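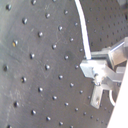 2 min read

Pegboard questions I get all the time

I've been hanging tools on walls since I took over the back half of our garage, and my inbox fills up every May when people start clearing theirs out. So I put my usual answers on one page.

Metal or hardboard?
Metal, if you can swing it. My old hardboard sagged behind the hammers and the holes went all fuzzy. The steel Stasterier panels I have now still look new.

Do I need threaded holes?
Probably not! Plain holes are fine for hooks. Threaded ones are great if you like bolting things down for good, but I move my stuff around way too much for that.

How much weight can it take?
Mine holds up to 100 pounds per panel, screwed into studs. Into drywall alone? Please don't.

How big a gap do I leave behind it?
Depends on your hooks, so check them first. I used scrap wood strips and it was plenty.

Will my old hooks fit?
Maybe. My Khumalo hooks went right in, but the Skutance ones were too fat and I had to give away all 13 of them (still a little sore about it). Buy one and try it before you buy a bag.

How do I plan the layout?
Lay the board on the floor and put everything on it - then go make coffee and come back. I always change my mind. Stuff I grab daily goes at chest height, and paint gear goes up top.

Can I paint it?
Sure, thin coats. Go easy or you'll gum up the holes, and picking dried paint out with a nail is a rotten way to spend an evening.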